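Home | Notebook | Bench bookings | Stores | Contact

February – equipment planning, kitchen cell

Ran the oven task again in the simulator before putting figures on the order. Want to know which fingers and which cameras we need, so Moen can quote once.
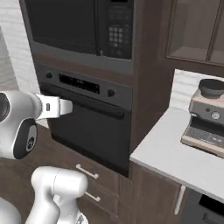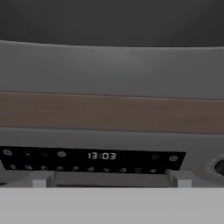
Oven front, gripper in both views.

To buy

Fingers: flat, squared tips, as modelled. Two pairs from Turnar, one kept as a spare.
Wrist camera: Kurkano unit preferred. Check how well it copes with glossy black panels – the clock is easy, the small icons are not.
Mock-up: one second-hand oven in a tall cabinet. Handle must be a horizontal bar. Budget 200, delivery up to 40 on top.
Arm: stay on the Vevolico lease for now. Reach to the upper part of the oven door needs measuring on the real mounting before we commit.

Open

Afia Arthur to ask Moen for lead times. Knob turning is left out of this round – no budget for a torque sensor. Cable length still to be confirmed.

Contact: workshop desk | Back to top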